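Washing and folding the knitted things

In July I finally washed all the knitted cloths and towels of the house. I was postponing it since spring. In my first country we did this work in one day, with my grandmother giving orders, and I still do it in her way, although my apartment in Setley is small and I have only one drying rack.

I want to write down how I do it, because two readers asked me after my post about the wool market in Brerkodwood.

First, the washing. I use cool water and the liquid soap from Burkach, the kind without smell. The bottle costs a little more than the one in the supermarket, but I need only a small spoon for each load. Before, I used powder, and the cotton became hard like cardboard after one summer. I do not use softener for towels. They feel nice with it, but then they do not want to drink the water anymore, and what is a towel for?

The spin should be slow. My machine can go over 1,000 turns, and once I let it do this with a big knitted blanket. It came out longer than me. I am 163 centimeters, so maybe this is not so impressive, but the blanket was shorter before!

Drying is the part where I have the least patience. Knitted cloth should lie flat, and flat means a lot of space. I put an old sheet over the bed, then the cloths on it, and I turn them before lunch and again in the evening. The rack I keep for the small towels. If you hang a heavy knit by two corners, you will get two ears, and they stay there until the next wash.

Then comes the folding, which I like very much. I clear the table, I make coffee, and I put on a radio program that I only half understand. I fold in three, always the long side first, and I press with my hand from the middle to the outside. With thick cloth you should not press the fold too strongly. A sharp line looks good in the shop, but in the closet it stays for months and the threads get tired exactly in this place.
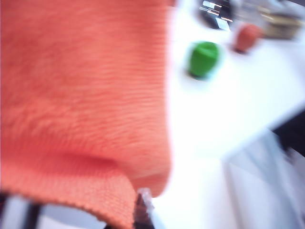
Orange was never my color, I must say. For years I bought only gray and white, since I thought these match with everything. Then I found a shop in Salcedo street where they sell the ends of old collections, and I came home with a bag of colors that do not go together at all. Now my shelf looks like a fruit market and I find each thing much faster.

The soft edges need a little attention. On many knits the lower border likes to roll up, and if you fold it rolled, it will remember. I open it with two fingers and go slowly along the whole side before the last fold. My grandmother did it with a damp hand. I tried this also, but I did not see a big difference.

For the closet I put the heavy ones at the bottom and the thin ones on top. Between them I lay a small bag with dried lavender, and I change it when it smells only like dust. Plastic boxes I do not recommend. I had one for the winter and everything in it smelled closed, even after two days at the open window.

Next time I would like to write about repairing small holes, if I find the right needle again.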